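The Boring Rulebook That Won Me Over
Aug 20, 2024

I have a confession to make to the people at Plellis: I put off reading their house rules for hand-held gripper work until the night before my visit. It's 32 pages! I figured I'd skim it over dinner, and instead I was still up at midnight with a pencil, arguing with page 14.

If you've never been around this kind of work, the idea is pretty simple. A person picks up a gripper with a camera on it and does an ordinary chore, and the recording goes toward teaching a robot to do the same chore. The rules part is where people get grumpy. Everybody wants to grab the tool and go.

Plellis wrote its first version last December, after a batch for a project called Asura came back with 1774 recordings and only 1659 of them fit to use. The rest had small, dumb problems — a smudged lens, a start button pressed too late, a person talking to a friend and forgetting what the task was. I've lost whole afternoons to less, so I felt for them.

So what's in the thing? A lot of it is housekeeping. Wipe the lens before every session. Open and close the fingers all the way before you start, and do it again after any bump or drop. Keep cords out of the walking path. Write down which tool you used, even if you're sure you'll remember (you won't, and I say that as someone who labeled a box "misc. important").

My favorite rule is the one about mistakes. If you fumble an object, you keep going and you mark the recording afterward. You don't stop, sigh and start over. Gavalas, a smaller shop that borrowed the rulebook this spring, does the opposite and tosses every fumble. I went back and forth on this for days and I'm siding with Plellis, since a robot is going to fumble too and ought to see how a person gets out of it.

Then there's page 14, the one I argued with. It says anyone within reach of a robot has to be told before it's switched on, out loud, every time. Every time? I thought that was fussy until I spent a morning in a shared room where people wander between the chairs and the equipment with their minds on something else.

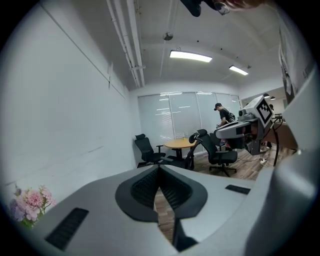

Do small teams need a written rulebook for this?
I'd say any team of two or more does, and one page is plenty to begin with. Put the safety rules at the top, then the checks you do before recording, then what to do when something goes wrong.

The part I'd still change is the naming system. Plellis uses a long code for each session and I got it wrong twice before lunch. Demix, the program they use for sorting recordings, will fill in the code for you if you set it up first, but the setup is buried in the back of the rulebook where I'd never have found it. Move it to page one, please!

A new version is due in December. I've already mailed in my notes, pencil marks and all.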